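Two arms up and running in the Husuvis shed

Quick bit of news from our shared workshop: the two-arm sorting bench finally has both its arms! Noemí Zavala and I bolted the second one to the front rail one evening in June, after roughly 100 cups of tea and a long hunt for the right bolts (they were in the drawer marked Firitz, of course). 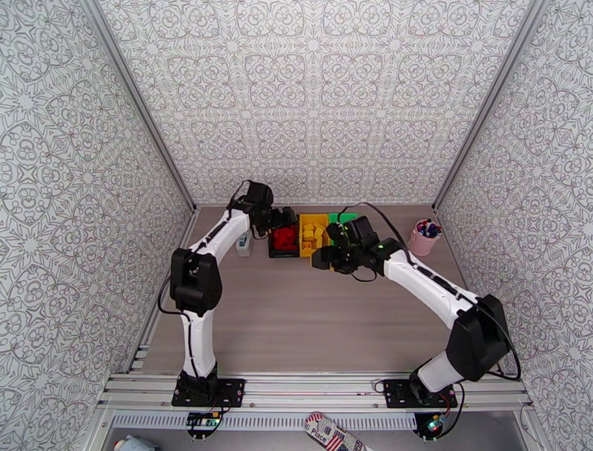 We're still arguing over how close the grippers should be allowed to get. Noemí wants them swapping blocks over the trays by the end of the summer, and I'd be happy with one tidy pick from each side. The patterned walls stay, I've been outvoted on that. Next job is sorting out the cables, then a slower speed setting for when visitors come round. Pop in any evening if you fancy a go, and bring a spare hex key if you've got one!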